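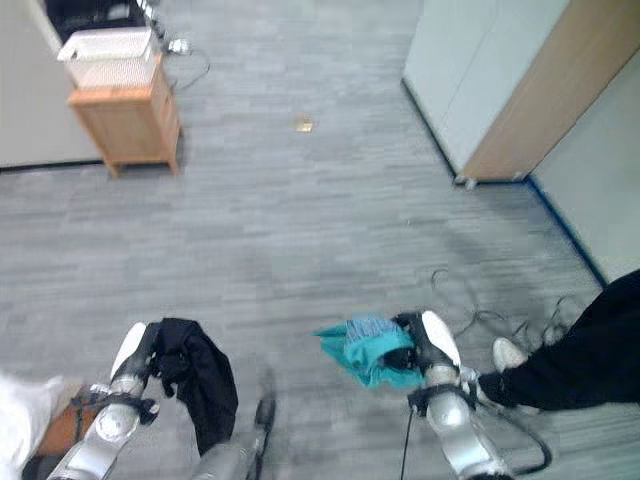

Funmilayo Akande me contesta a las ocho menos cuarto que el vídeo del ascensor no es del todo falso, que lo que está mal es la fecha, y que si voy a desmentirlo que desmienta solo eso. Según ella, la pareja existe, se conoció en un ascensor del hotel de Jarkesham y la canción que se oye es la que sonaba en el vestíbulo. Lo demás lo han añadido las cuentas que lo copiaron.

Anoto el estado de la cuestión antes de desayunar.

El vídeo circula por Nallo desde principios de abril. Texto de la versión más compartida: ella tararea, él completa el estribillo, se para el ascensor, se casan. Duración, 271 segundos en la copia larga. La copia corta elimina la parte en que él se equivoca de letra y ella lo corrige, y con ese corte el relato cambia bastante: en la larga hay una discusión sobre una sílaba, en la corta hay un flechazo.

El problema de la fecha es el siguiente. El texto afirma que el encuentro fue «la semana pasada». La canción es la maqueta de Sumell, sin la segunda voz. La maqueta se retiró cuando salió el sencillo, el año anterior, y desde entonces en cualquier hilo musical suena la mezcla definitiva. Si el audio es original, el encuentro es viejo. Si el audio está superpuesto, no prueba nada sobre la fecha ni sobre el ascensor.

He pasado el audio por Qiu. Resultado: reverberación compatible con un recinto pequeño y continuidad entre voz y música en el tramo central. Hay un empalme hacia el final, justo antes del «y nos casamos». El programa no distingue entre un empalme de edición normal y uno malintencionado, así que lo consigno como empalme y nada más.

A media mañana, llamada a Fermín Barrientos. Sostiene que la primera publicación fue suya y que la borró porque le llegaban peticiones de matrimonio de desconocidas. No conserva el original. Conserva una captura con más de 1000 reacciones, en la que no se lee la hora. Le pregunto si la frase de la semana pasada la escribió él. Dice que no, que él puso «una vez». Le pregunto si se casaron. Dice que salieron 2 meses y que ella se mudó. Le pregunto si puedo publicarlo. Se lo tiene que pensar.

Escribo a Funmilayo con lo anterior. Responde que lo de los dos meses ya lo sabía y que no me lo había dicho porque no le pregunté. Apunto para otra vez: preguntar.

Comida fría delante de la pantalla. La versión corta ha vuelto a subir, ahora con subtítulos en portugués y una errata en el nombre del hotel. La errata es útil: permite separar las copias que proceden de esa cuenta de las que proceden de la larga. De momento todas las que he visto con errata llevan también la boda.

Borrador de la nota, tercera redacción:

«El vídeo del encuentro en un ascensor de Jarkesham no es reciente. El autor de la primera publicación, según su propio testimonio, no mencionó ninguna boda. La grabación presenta un empalme cerca del final.»

He quitado «viral» del titular y el adjetivo «entrañable», que venía en el encargo. Dudo con «según su propio testimonio» - sin el original no tengo otra cosa, y la captura sola no basta para afirmarlo en redondo.

Las 10 de la noche. Fermín autoriza la mención sin apellido. De la ruptura prefiere que no se diga nada; retiro la línea, que en cualquier caso no afectaba a la fecha. Envío la nota a edición con la captura adjunta y el informe de Qiu.

Pendiente: localizar a la cuenta que escribió «la semana pasada», pedir a Funmilayo el nombre de quien le contó lo del vestíbulo, y averiguar cuál era la sílaba.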